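Flanari gripper trial: frequently asked questions

What are you comparing?
Two parallel grippers, the Fotix and the Giannakopoulos, on household assembly jobs. The arms and controller stay the same for both.

How many runs are there?
3,509 so far, at the Stirnstead lab. Of those, 627 use furniture parts.

Why a stool?
The legs are round and smooth, and a twist at the wrong moment can make them slip. One arm works on the leg while the other stays near the seat – that tests timing between the arms as well as grip.

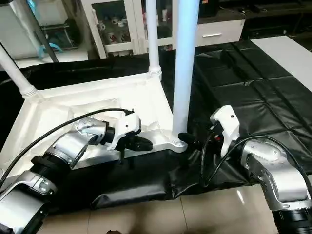 Right gripper closed at the base of a stool leg, left gripper over the seat frame.

Do you change the fingers between runs?
No. Finger pads are replaced every four days, on both arms at once.

Which camera view should I use for scoring?
Start with the head view. If an arm blocks the joint, switch to the wrist view and note the change in the log.

Can I send in my own gripper?
Yes, if it fits our wrist mount and comes with a spare set of fingers. Write to Beverley Cartwright before shipping. The next open slot is in August.

Last updated Friday, January 16, 2026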